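What I Learned Standing Next to a Bin

October 27, 2022

The open day in Gorkside had a program printed on both sides of a sheet, and most people I came in with went straight to the big hall for the talk. I went to the bin-picking station at the back of the building and stayed there until lunch. I think it was the better use of a morning, and I think places that hold these days should put such a station closer to the door.

We are used to seeing robots in short clips. Someone picks the best 23 seconds and puts music under it. A person who has only seen the clips will come away thinking the machines are either about to take over the warehouse or are a fraud. Neither idea survives an hour of watching one arm deal with household junk.

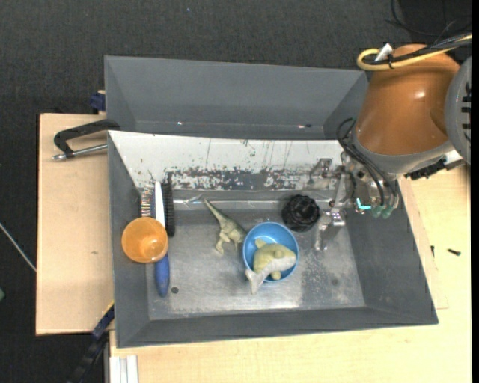
Caltura Handling Group — Gorkside Site

The things in the bin were ordinary. There was a toy dinosaur, a blue bowl with a toy sea animal lying in it, an orange cup and some brushes. Any four-year-old could have cleared it. For an arm, the cup is hard because light passes through it, and the bowl is hard because something else is sitting inside. Do you take the toy first, or the bowl with the toy in it? Costel Petek, who was running the station, said the group had argued over that one since June and still had no rule they all liked.

I was also glad to see wear. The white panel along the far side of the bin was scratched, and low down the finish had come off in a band. The bin was held with clamps on a wooden table. I have been to shows where every surface was polished the night before, and I learned nothing from them. A worn bin tells a visitor that this is a place where work goes on.

Petek kept a log on a clipboard and let us read it. It listed 1405 tries with the current software, and 123 of them were marked as failures, with a word or two next to each. "Slipped." "Took two." "Saw nothing." I spent longer on those pages than on anything else that day.

Mattes Bauerfeind, who gave the talk in the hall, told me afterward that visitors don't want to hear about failures. He may be right about some of them. The group around the station was small, but over 4 of us asked for a copy of the log, and we were told it wasn't ready to share. I would ask Caltura to think again. Print a page of it on the back of the program next year, where the Uven map was.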